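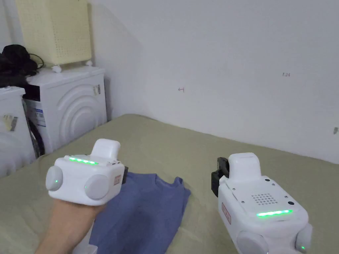 3. Data Collection

3.1 Demonstrations with hand-held grippers

Demonstrations were recorded by people holding a pair of grippers, one in each hand, and doing the task directly. No robot arm was present during recording. The fingers of the hand-held unit have the same shape and travel as those fitted to the arms at Jundholm, so a finger opening recorded in the hand can be replayed on the arm without conversion. Each unit stores its own camera stream, the finger opening, and an estimate of its pose. The two streams are aligned afterward on a shared clock.

We collected 297 demonstrations of cloth handling. All were done on beds in lived-in rooms, with the cloth lying on top of a sheet or mattress. Earlier work in our group (the Flimell set) used a bare table at fixed height, and policies trained on it did poorly as soon as the surface was soft. A fingertip that presses into a mattress meets little resistance, and the person tends to push deeper than they would on a hard surface before closing. We wanted this behavior in the training data.

Operators were told to spread the cloth, find two corners, lift, fold once, and release. They weren't told which corner to take first or how to hold the elbows. If a grasp missed, they were asked to try again without stopping the recording. Retries were kept. Only recordings with a lost pose track of more than 70 frames were dropped.
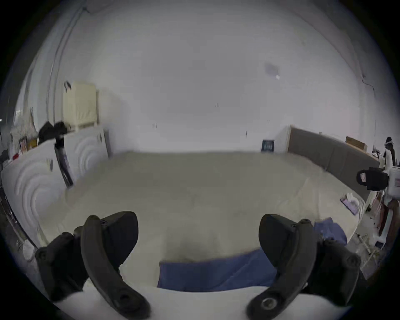
Figure 2. Approach phase, view from one gripper. The fingers are on either side of the blue cloth.

3.2 Segmentation and labels

Each recording was cut into four phases: approach, grasp, lift, and place. Dexter Tiongson labeled the full set and Judit Kocsis labeled a second copy of every recording made in February. Where the two disagreed on a boundary, the later of the two frames was used. Most disagreements were between approach and grasp, where a finger may touch the cloth well before it closes on it. In the approach phase (Figure 2) the fingers are open and the cloth is between them, so the label depends on finger opening alone. We found this simpler than trying to judge contact from the picture.

Lift is harder. When both grippers hold the same piece of cloth, the motion of one is tied to the motion of the other, and a pose error in either hand shows up as false stretch in the fabric. We therefore store the distance between the two fingertips as a separate channel. The policy receives this channel along with both camera views. Removing it made the arms pull too hard in the Sosell test room, and two grasps slipped in the first 8 trials.

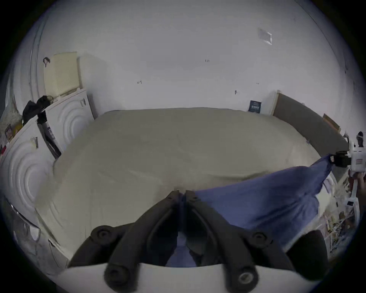
Why record both hands together instead of one at a time?
Folding requires the two hands to agree on tension, and that agreement is lost if each hand is recorded separately. One gripper often waits while the other moves, and the wait has to be learned too.

3.3 Known limits

The sheet and the cloth had different colors in all recordings. We haven't tested white cloth on a white sheet, and expect the approach phase to suffer. Operators also move faster than the arms can. Trajectories were slowed by a fixed factor before training, which changes how loose fabric swings during the lift. Thin shirts were affected more than pillowcases.

The Buenaventura planner, used in Section 4, needs start poses within reach of both arms. Recordings that began outside this region were shifted as a whole, keeping the distance between the hands unchanged.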